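Hand Trials at the Sink: Photo Gallery

Rarnura Bench Notes / Galleries / Hands and Grippers

We've been comparing hands again! After the parallel jaws in January, it was finally the turn of the multi-fingered ones, and I have been looking forward to this for ages. The task list has 16 everyday grasps on it and the bathroom set is my favorite part, because a tube of toothpaste is such a wonderful pest of an object: soft at one end, stiff at the other, flat and round at the same time. Charmaine Adams wrote the list, Damir Milošević looked after the controller settings, and I (Seraina Marti) got to pick the pictures.

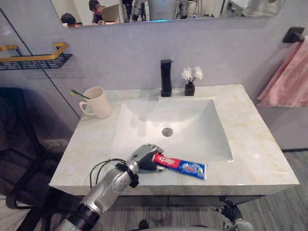 We scored every grasp on a scale of 3, and Damir wanted separate scores for the approach and the close. I grumbled at first (more columns!), but he was right, they tell you very different things. A hand can make a lovely approach and then close in completely the wrong order.

Next up is the view from the wrist camera, and I could look at this one all day. Fingers in a row, that big ribbed sleeve on the thumb, and the shiny metal tip right up close. The thumb takes up a lot of the picture at this mounting angle, so Mandla Mkhize wants to try the Sollitz bracket, which tilts the camera another 23 degrees. I'd hate to lose the thumb entirely, though. Seeing it is half the fun, and it helps a great deal when you go back to work out why a pinch slid. 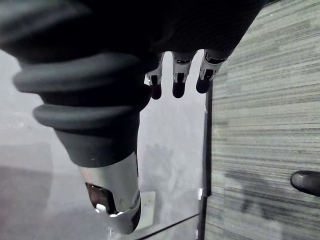 Photo: Mandla Mkhize / Rarnura

Wrist views and head views get filed together under the same trial number, so you can flip from one to the other when you go through the full set.

Back up to the head camera for the last one. Blue tube in the left hand, crimped end up, and the right hand open near the faucet. I love how much of both arms you get from up here, right down to the bolt holes on the elbow plate.

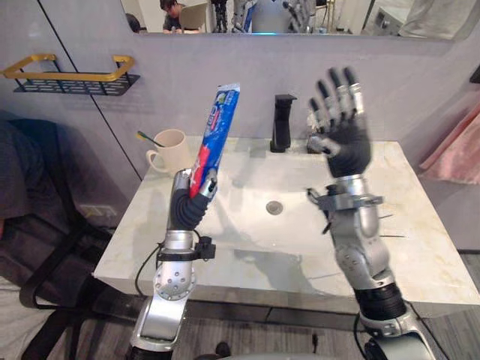
Do you need a wrist camera if you already have one at the head?

For reaching and general positioning, the head camera is enough. We add the wrist view for small objects, where the fingers can hide the contact point from above.

The kitchen set comes next, with 26 objects and a second thumb pad from Bratholm that I can't wait to try. Score sheets are with Charmaine if you'd like a copy.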